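最后更新：2025年3月1日

客队更衣室的暖气

我跟你说，Kidinby那个体育馆，客队更衣室的暖气是故意关的。我打了六年球，去过那儿多少回，没有一回是热的。Volker Eichhorn教练说这叫主场优势，他说的时候还挺佩服人家。

那年二月我们坐大巴过去，路上开了好久，雪把路边的牌子都糊住了。苏珍坐我旁边，全名叫孔苏珍，护照上写Su-chen Kong，队里的老外一律喊她Sue，她从来不应。她一路上都在吃橘子，剥完的皮塞在我外套口袋里。我问她干吗不塞自己的，她说自己的口袋要放手机。好吧。

其实我那阵子已经不太想打了。膝盖是一回事（左边那个，一下楼梯就响），主要是我替补坐久了，坐出感情来了。你坐在板凳那头，能听见教练骂人，能闻到爆米花，还能看清楚对面那个戴毛线帽的老太太每次罚球都要把眼睛捂上。上场反而什么都看不见，就看见一个个号码。

Notholm那天的票卖了1325张，我记得这个数，因为广播里念了两遍，念完还放了一段小号。Notholm就是我们队，名字是个小镇，镇上的人一大半都跟来了，把客队那边的看台坐得满满当当，比我在老家打省赛那会儿还热闹！

上半场打得稀烂。Ildikó Juhász是我们的中锋，匈牙利人，一米九几，平时说话细声细气的，那天第二节就背了四次犯规，下来以后把毛巾盖在头上，谁叫都不理。Eichhorn教练往板凳这头看过来，我赶紧低头系鞋带。鞋带本来就是系好的，我拆了又系。

“谭，”他说，“你上。”

我叫谭咏晴，Yung-ching Tam，他六年了还是只会念那个“谭”。

我上去头一个球就传丢了。真的，直接传到技术台上去，打翻了人家一杯咖啡。记录员是个叫Faustino Arellano的老先生，全联盟都认识他，他把咖啡扶起来，擦擦记分表，冲我点了下头，好像我传得挺好似的。不知道为什么，就那一下，我手不抖了。

后面的事我记得乱七八糟。我记得苏珍在底角喊我，用中文喊的，喊“后面后面后面”，对面听不懂，我一个背后传球过去，她三分就进了。后来我们俩干脆全程讲中文，什么“左边那个胖的不行了”都往外喊，喊得特别痛快。喊到第四节才发现，对面那个后卫姓Chow，一直在憋笑。死球的时候她凑过来，用广东话跟我说，你们讲的那个胖的是我室友。

我脸红到脖子根。

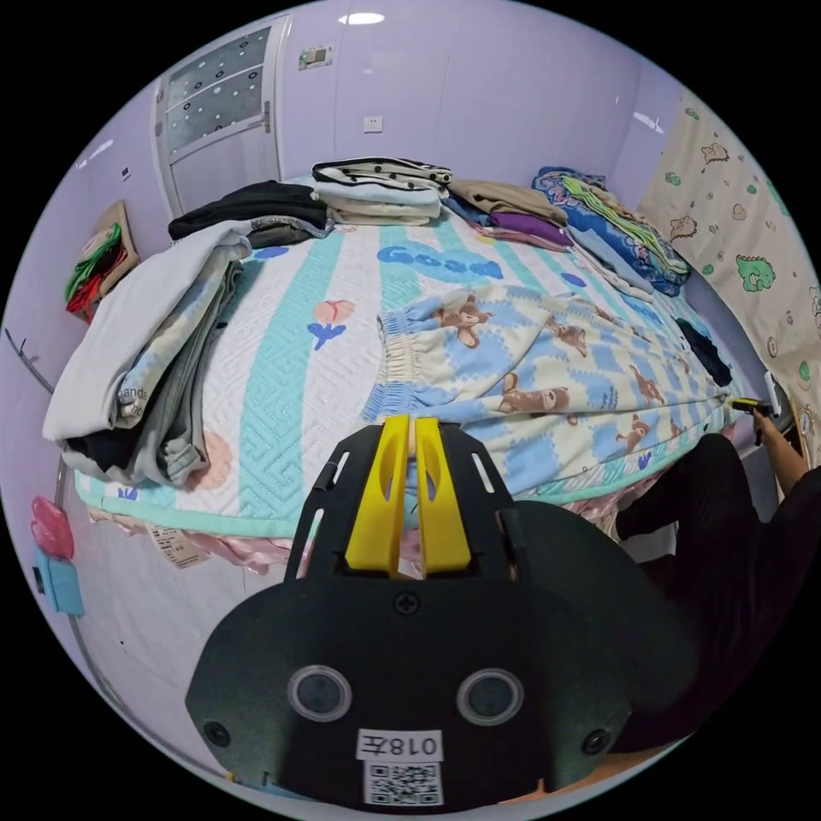 最后六秒我们落后一分，球在我手上。教练画的战术是给苏珍的，可是Chow早就贴在她身上了，她听得懂嘛，我们喊什么都没用。我就自己往里冲，膝盖响了一声，我敢说看台上都听见了。球出手的时候我看见那个老太太，毛线帽，两只手捂着眼睛。又不是罚球，她捂什么呀。

球在框上转啊转，转出来了。

我们输了一分，40比41，你听听这个比分，像小学生打的。更衣室里冷得要命，Ildikó把盖头的毛巾拿下来，搭在我膝盖上。没人说话。苏珍又在剥橘子，剥完了手往我口袋里伸，伸到一半，停住了，把皮放回了自己口袋，掰了一半橘子给我。

出来等车的时候Chow站在门口，背着个大包，问我们饿不饿，说Mandach街上有一家做云吞面的，老板是她姨丈，开到很晚。我说我们大巴要走了。她说那下次。我说下次你别偷听。她说那你们下次讲匈牙利话咯。

我本来打算那天晚上跟教练说不打了，连话都想好了，在大巴上练了好几遍。他坐在第一排，头靠着玻璃，手里还捏着那块战术板。我走到他旁边，站了一会儿。

“谭，”他没抬头，“那个球，你应该打板的。”

我说，哦。

然后我就回去坐下了。苏珍已经睡着了，我把手伸进口袋摸手机，摸出来一把橘子皮，去的时候那些，还有点香。

读者留言

阿禾：看到“你们讲的那个胖的是我室友”笑出声，我在国外打工的时候也干过这种事，在电梯里，不细说了。

板凳末端：替补坐出感情那段太真了。我坐了三年，连拖地的阿姨几点换班都知道。

Lulu橙子：所以后来去吃云吞面了没有啊？求下一篇！

老周打铁：教练说得对，那个角度就是该打板。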